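Fascombe swap room gets new shelves

The white cubby shelving for the Fascombe swap room is up, and the room opens to residents on Thu 13 June. Shazia Soomro, who runs the swap, said the unit cost $80 secondhand and came from an office on Arroyo Street in May. A red plastic basket with a handle is the kind people will use to carry things to and from the cubbies.
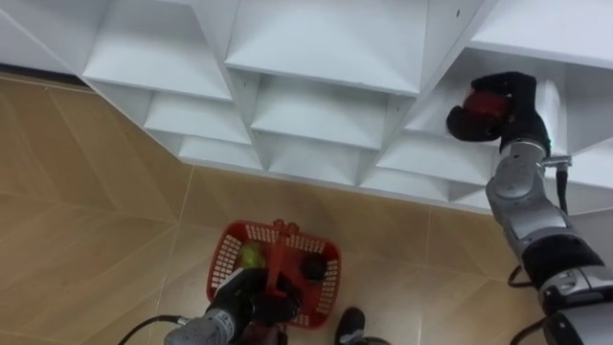
How the shelves will be used

Food goes in the middle cubbies, one kind to a compartment. A pear and a red fruit each have a cubby to themselves. Toys and sports gear will go in the lower rows, where children can reach them.

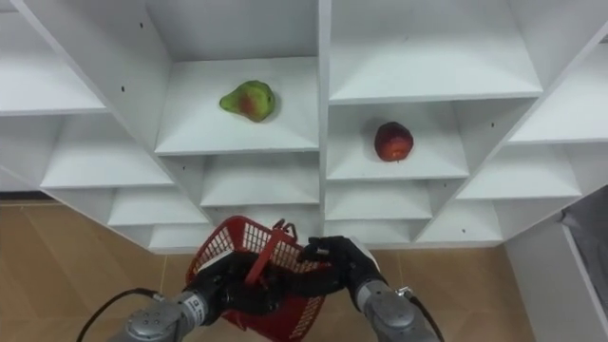
Can I take something without leaving anything?
Residents may take up to 2 items per visit, whether or not they bring something in.

Soomro asks that fruit be whole and unbruised. Anything left after 14 days will be cleared out. Naheed Ghumman is taking offers of books and kitchen goods at the front desk.

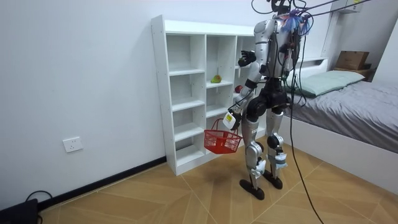
White cubby shelving and a red basket at the Fascombe swap room.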